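Folding for Posterity: An Open Afternoon With the People Who Teach Robots Laundry

The demonstration was called for two, and by ten past the first garment was already refusing to lie flat. Juvus, the small outfit behind the project, holds one of these open afternoons every December in Drumville, and visitors who expect a metal butler are given tea and a place to stand. What they get to watch is a person with a gripper in each hand, tidying up.

"People ask where the robot is," says the project lead, who has plainly been asked this before lunch as well as after it. "I tell them it's at school. We're writing the textbook."

The textbook is named Radis, and it consists of recordings of chores. The goal for the season is 2000 of them, of which 380 were finished when I visited. I asked whether that was good progress. "It's progress," the lead said, and offered me a biscuit. 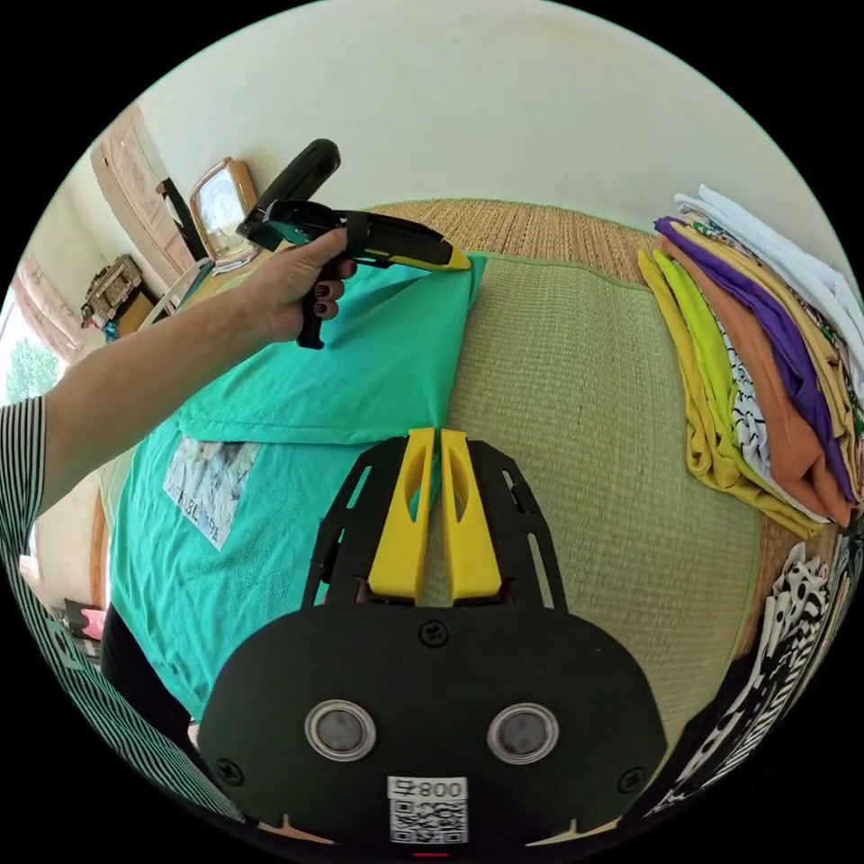 I had assumed that folding would be the easy part. My own method takes a few seconds and produces something like a fold. The lead was unmoved by this. "You have ten fingers and thirty years of practice. Take away eight of the fingers and see how your shirts look."

I was allowed to try, on a tea towel, away from the serious work. The grips are comfortable enough, in the way a staple gun is comfortable. I caught a corner, lost it, caught the tablecloth underneath and lifted both with some confidence. The operator, a woman of great patience, told me that the trick was to stop thinking of it as cloth. I asked what I should think of it as. "Something that doesn't like you," she said.

She has been doing this for months and now finds that she folds at home in the same way, two corners at a time, elbows out. Her family has commented. She also has opinions about fabric: cotton is fair, knitwear is sly, and anything with a slippery lining should be given to charity.

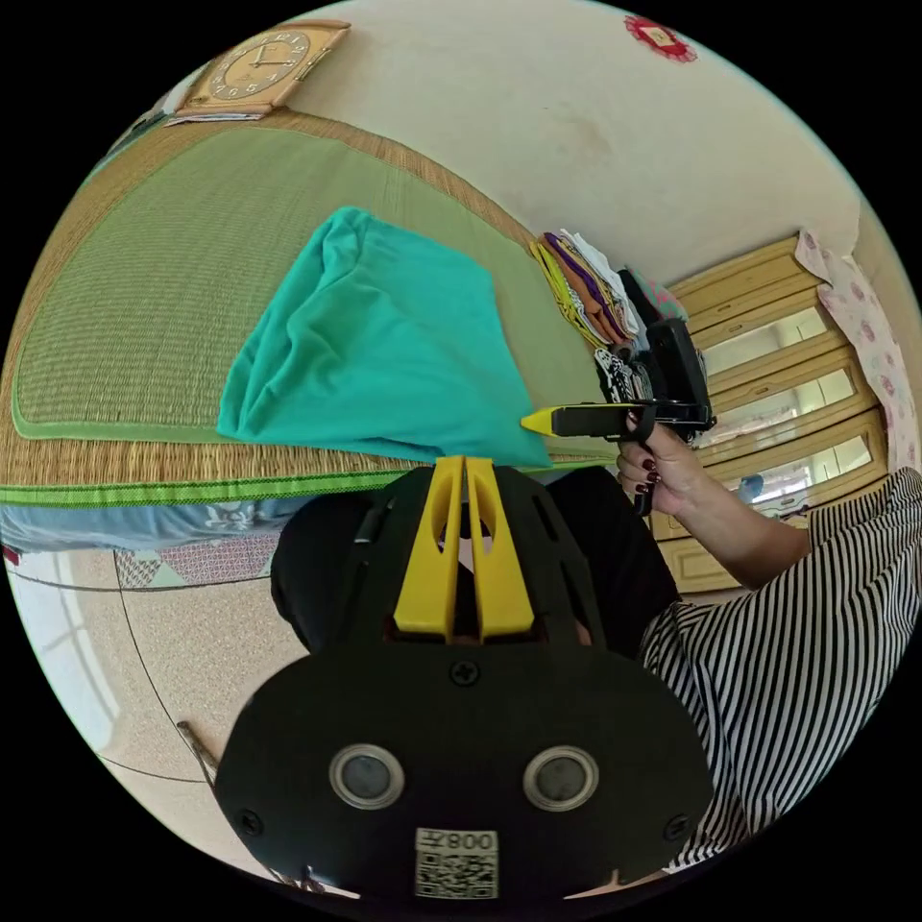
Duangkaew Quarterly, Issue 14, page 23

Why bother with a bedroom at all, when a clean table in a lab would be so much simpler? "Simpler for us," said the lead. "Then you send the machine to somebody's house and it meets a quilt." The team tried the table first, for 300 recordings, and the results were very tidy and taught the software that the world is gray and has four edges.

So they went where the laundry lives. Rooms come with clocks, curtains, other people's blankets and light that changes all afternoon, and the lead has grown fond of the mess. "I used to straighten things before we started. Now I get told off for it."

I asked when a robot might do my own ironing. There was a pause in which I could hear the kettle.

"Let's talk about socks first," the lead said.
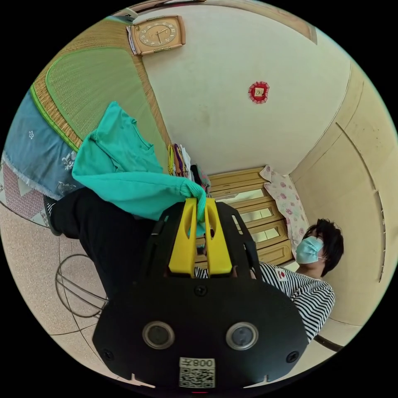
Does the operator have to fold perfectly every time?

Clumsy attempts are kept along with the good ones. The team wants the software to learn how a person recovers from a bad grab, and the lead says that a perfect folder would be of limited use to them. I mentioned that I was free most afternoons. The operator took the tea towel back.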